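化粧品の委託販売に関するよくある質問(出品者向け)

このページは、Demettiに化粧品・香水を委託出品する方からの質問をまとめたものです。購入者向けの返品条件は別ページに掲載しています。用語のうち「未開封」「未使用」「使用済み」の区分は、出品画面の表記と同じ意味で使っています。

出品について

どのような商品を出品できますか。

スキンケア、メイクアップ、香水、ネイル用品のうち、国内向けに正規に販売された商品が対象です。取り扱いブランドは現在641で、一覧は出品画面の検索欄から確認できます。一覧にないブランドは受け付けていません。追加の要望は問い合わせフォームから送信できますが、個別の回答は行っていません。

使用済みの商品は出品できますか。

区分によって異なります。香水とパウダー類(容器がポンプまたはプレス型のもの)は、残量が容量の八割以上であれば「使用済み」として出品できます。口紅、マスカラ、アイライナー、ジャー容器のクリーム、リキッドファンデーションは、一度でも肌または付属の塗布具に触れたものは出品できません。色を確かめるために手の甲に一度だけつけた口紅も同じ扱いです。

未開封と未使用の違いを教えてください。

「未開封」は、外箱のシュリンクまたは封緘シールが購入時のまま残っている状態を指します。「未使用」は、外箱は開けたものの中身に触れていない状態です。外箱に封緘がない商品では、容器側の内蓋や中栓のシールで判定します。どちらにも封がない商品は、状態にかかわらず「未使用」として登録してください。

海外で購入した化粧品は出品できますか。

できません。個人が自分で使う目的で持ち込んだ化粧品を販売する場合、薬機法上の許可と届出、日本語の法定表示が必要になります。Demettiはこの手続きを代行していません。免税店で購入した商品も、日本語の法定表示がないものは受け付けの対象外です。

小分けにした商品はどうですか。

受け付けていません。香水のアトマイザーへの詰め替え、クリームの小容器への移し替えは、出品者本人が行ったものであっても対象外です。サンプルと試供品も、「非売品」の表示の有無にかかわらず出品できません。

期限とロットの照合

使用期限の表示がない商品が多いのですが、どのように判断していますか。

国内の化粧品は、適切な保存条件のもとで製造後3年を超えて品質が安定しているものについて、使用期限の表示が求められていません。このため外箱に日付がない商品が大半です。Demettiではロット番号から製造時期を推定し、そこから販売終了日を設定します。照合にはTakという社内の照会システムを使用しています。

推定の結果、販売終了日までの残りが13か月に満たない商品は「短期」の表示を付け、価格の上限を定価の三割とします。販売終了日を過ぎた商品は掲載を停止し、出品者に通知します。

ロット番号が読み取れない場合はどうなりますか。

外箱と容器の両方で読み取れない場合は返送となります。容器の底に刻印されている番号は、光を斜めに当てると読める場合があります。インク印字の番号は、アルコールを含む布で拭くと消えるため、清掃の際は印字面を避けてください。消えかけた番号を筆記具でなぞったものは、読み取れないものとして扱います。

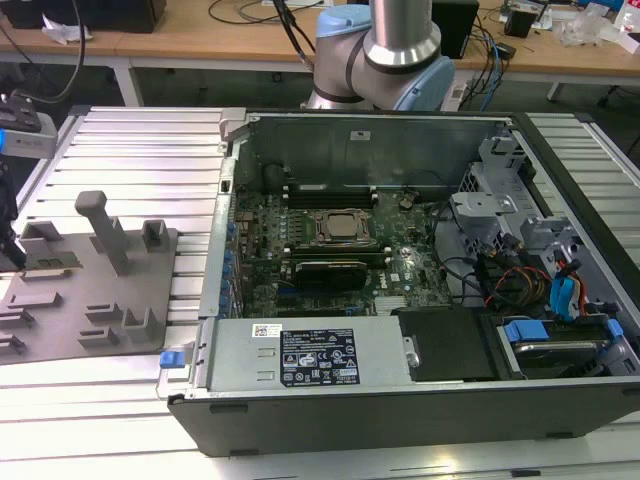 未開封であっても製造から3年で一律に販売を終えるのは短すぎる、という意見が寄せられています。冷暗所で保管していた未開封の香水であれば5年を過ぎても使えるはずで、廃盤品ほど影響が大きい、との内容でした。

保管状況は到着後の検品で確認できないため、現時点で基準の変更は予定していません。ただし香水については、他の品目と同じ期限を適用することが妥当かどうかを検討しています。変更する場合は出品画面の告知欄に掲載し、変更前に受け付けた商品には旧基準を適用します。

ロット番号から推定した製造時期が、購入時期と合いません。

店頭在庫の期間があるため、製造時期は購入時期より前になるのが通常です。購入時期のほうが前になっている場合は、番号の入力誤りが考えられます。とくに英字のOと数字の0、英字のIと数字の1を確認してください。ブランドによっては番号の体系が10年周期で繰り返されるため、旧パッケージの商品では推定が一周ずれることがあります。その際は購入時のレシートまたは納品書の写しを添付してください。

発送と検品

梱包の方法に指定はありますか。

専用箱「Kavel」の使用を推奨しています。出品画面から申し込むと、組み立て前の状態で届きます。手持ちの箱でも発送できますが、次の条件を満たしてください。

・液体の商品は一点ずつポリ袋に入れ、口を閉じる
・プレスパウダーは蓋と中身のあいだに薄い緩衝材を挟む(未開封品は開けずにそのまま)
・箱の内側に隙間を残さない
・香水は一箱につき5本まで

香水とマニキュア、除光液は引火性があるため、航空便を使う地域からは陸送または船便での発送になります。品名欄には「化粧品」とだけ書かず、「香水」「マニキュア」など具体的に記入してください。記載が不十分な荷物は、運送会社の判断で差し戻されることがあります。スプレー缶の商品は、ガスの種類を問わず受け付けていません。

夏場の発送で注意することはありますか。

油分の多い固形の商品は、輸送中の温度で軟化することがあります。7月と8月は、口紅、バーム、スティック状の日焼け止めについて保冷便を選択できます。送料の差額は出品者の負担です。軟化した形跡がある商品は、再び固まっていても「未使用」の区分から外れ、出品できなくなります。

検品はどこで行われますか。

Usttonの検品センターで行っています。到着から結果の通知までの所要日数はおよそ21日です。11月から12月にかけてはクリスマスコフレの持ち込みが集中するため、これより長くかかることがあります。持ち込みによる受け付けは行っていません。

検品では何を確認しますか。

外装の状態、封緘の有無、ロット番号、内容量、におい、分離や変色の有無を確認します。内容量は、同じ商品の未使用時の重量との差で計算します。においの確認は「使用済み」の香水のみを対象とし、「未開封」の商品を開けることはありません。真贋の判定は容器の寸法と印字の書体で行いますが、判定の詳細は公開していません。

検品の結果に納得できない場合はどうすればよいですか。

通知を受け取った日から7日以内であれば、再検品を一回に限り申請できます。申請は商品ごとに行い、理由の欄を必ず記入してください。再検品の結果に対する再度の申請はできません。申請中の商品は掲載されません。

価格と精算

価格は自分で決められますか。

区分ごとの上限の範囲内で設定できます。上限は「未開封」が定価の七割、「未使用」が五割、「使用済み」が三割です。定価が改定された商品では、検品完了時点の定価を基準とします。廃盤品は最後に確認できた定価を使用し、上乗せはできません。コフレやセット品は分割して出品できますが、その場合の定価は各商品を単品で販売した際の価格とし、単品の設定がない商品は出品できません。

売れなかった商品はどうなりますか。

掲載開始から6か月が経過した時点で、値下げ、返送、廃棄のいずれかを選択してください。期日までに選択がない場合は廃棄となります。返送の送料は出品者の負担です。廃棄は中身と容器を分けて処理し、容器のうちガラスとポリプロピレンは再資源化に回します。中身の入った化粧品の寄付は、受け入れ先で期限の管理が必要になるため行っていません。

売上はいつ振り込まれますか。

購入者の受け取り確認後、翌月の末日に振り込みます。残高が1,000円未満の場合は翌月に繰り越します。手数料の内訳は精算画面の「明細」から確認できます。

出品に古物商の許可は必要ですか。

自分で使うために購入した商品を手放すだけであれば、通常は必要ありません。転売を目的とした仕入れを継続して行う場合は、取り扱う品目によって必要な許可や届出が異なります。該当する可能性がある方は、出品の前に所轄の窓口に確認してください。なお、Demettiでは同一商品を一度に10点を超えて出品することはできません。

退会した場合、預けている商品はどうなりますか。

退会の手続きは、預かり中の商品がなくなった後に完了します。先に全商品の返送または廃棄を選択してください。検品中の商品は途中で取り出せないため、結果の通知後に選択することになります。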